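Leclerc-Korpus: Datenblatt zum Werkverzeichnis der Denkmalplastik

Kurzbeschreibung

Der Leclerc-Korpus erschließt den schriftlichen und zeichnerischen Nachlass der Bildgießerei Leclerc in Podeck. Er umfasst 3.652 Datensätze zu Entwürfen, Gipsmodellen, Güssen und Aufstellungsorten von Kriegerdenkmälern und Grabplastiken. Die Daten werden von der Sammlung Darnley herausgegeben und richten sich an die kunsthistorische Forschung sowie an Denkmalbehörden.

Inhalt und Aufbau

Die Datensätze verteilen sich auf 4 Tabellen: werke, modelle, auftraggeber und standorte. Sie sind über die Werknummer miteinander verknüpft. Zu 145 Werken liegt eine vollständige Auftragsakte mit Vertrag, Schriftwechsel und Abrechnung vor. Bei den übrigen Werken beruht die Zuschreibung auf dem Gussbuch oder auf Signaturen am Objekt.
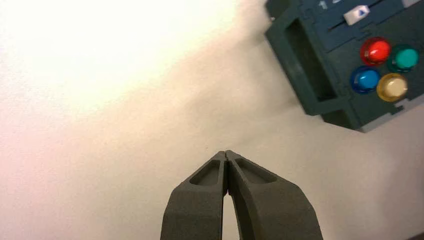

Das Feld zuschreibung kennt die Werte gesichert, wahrscheinlich und Werkstatt. Spätere Nachgüsse erhalten eine eigene Werknummer und verweisen im Feld vorlage auf den Erstguss. Fragmente werden nur aufgenommen, sofern Maße und Verbleib bekannt sind.

Datierung

Maßgeblich ist das Jahr des Gusses, nicht das der Einweihung. Wo beide Angaben fehlen, wird der Zeitraum zwischen Auftragserteilung und Schlussrechnung eingetragen. Unsichere Jahreszahlen stehen in eckigen Klammern und müssen vor einer maschinellen Auswertung bereinigt werden.

Digitalisierung

Die Zeichnungen wurden in Breltow mit 400 dpi erfasst und als TIFF gesichert. Die Transkription der Gussbücher folgt der Schreibweise der Vorlage; Abkürzungen sind nicht aufgelöst. Ortsnamen liegen zusätzlich in heutiger Form vor. 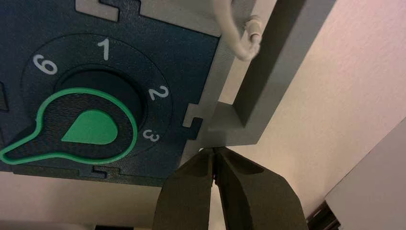 Bekannte Einschränkungen

Die Gussbücher zwei und fünf gelten als verloren. Kleinbronzen für private Auftraggeber sind deshalb unterrepräsentiert. Angaben zur Patina stammen aus unterschiedlichen Begehungen und sind untereinander nur bedingt vergleichbar. Eingeschmolzene Werke bleiben mit dem letzten nachgewiesenen Standort verzeichnet.

Nutzung und Zitierweise

Die Tabellen stehen unter der Lizenz CC BY 4.0. Für Abbildungen der Zeichnungen ist eine schriftliche Genehmigung der Sammlung Darnley erforderlich. Zu zitieren ist: Brock Doucette (Bearb.), Leclerc-Korpus, Sammlung Darnley, unter Angabe der Werknummer.

Korrekturen und Standortmeldungen werden jeweils im Juni eingearbeitet. Meldungen ohne Werknummer können nicht berücksichtigt werden.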